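FOR IMMEDIATE RELEASE
April 28, 2020

New book follows a Great Lakes ore boat through her last season

OKESVILLE, Ohio - I've spent the better part of 12 years with a boat that was scrapped before I was old enough to see her, and now there's finally a book to show for it. "The Last Run of the Farko" comes out in May from Malletti Press, right here in Okesville, and I'm so happy to be writing this release myself (the press is small, so authors pitch in!).

The Farko was an ore carrier, and not a famous one. She never sank in a storm and never got a song. She hauled iron ore down the lakes, year after year, and then one fall she tied up for good. What hooked me was a box of letters I bought at an estate sale, written by her cook to his sister back home. He complained about the coffee. He complained about the fog too, and about a deckhand who whistled all night. I read the whole box in one sitting and called in sick the next morning.

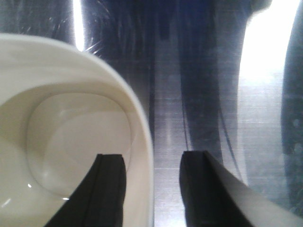
The book follows that final season port by port, mostly through the cook's eyes. I wanted readers to feel the galley as much as the pilothouse, so there's a lot of food in it - beans, boiled ham, more pie than you'd believe. A big off-white bowl with a thick rounded rim, like the one in the photo, is pretty close to how I picture the one he mixed his biscuit dough in, although his letters only ever call it "the big bowl." I went through three drafts of the biscuit chapter and my editor still thinks it's too long. She may be right, but I kept it.

The other half of the story belongs to the Yüksel family, who ran a supply store by the docks and kept wonderful ledgers. Every sack of flour that went aboard is written down, along with who signed for it and whether he was polite. The family let me sit with those ledgers for most of a winter, and I can't thank them enough. 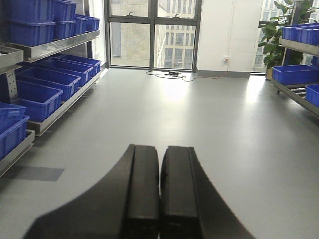 I also got lucky with the crew's families. Six of them shared photographs and papers, and one mailed me a hand-drawn map of the lower decks that cleared up a mistake I'd been carrying since my first draft. I had the cook sleeping on the wrong side of the boat! The map is printed inside the front cover, along with 20 photographs that haven't been published before.

There are seven chapters, one for each round trip the Farko made that season, plus a short section at the back on how ore was loaded and what became of the docks. If you like old harbors, working boats or just other people's mail, I think you'll have a good time with it.
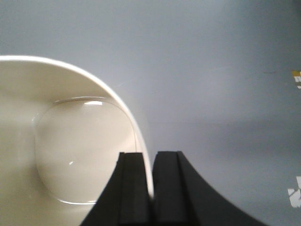
Do I need to know anything about ships to enjoy the book?

I wrote it for people who don't. The few boat words I couldn't avoid are explained the first time they come up, and there's a side view of the Farko with the main parts labeled.

The book will be sold through Malletti Press and by mail order. Reviewers and local history groups can ask the press for an advance copy, printed or electronic, and I'm glad to do interviews by phone - evenings are best for me. Sample pages from the cook's letters are available on request.

Media contact: Publicity desk, Malletti Press, Okesville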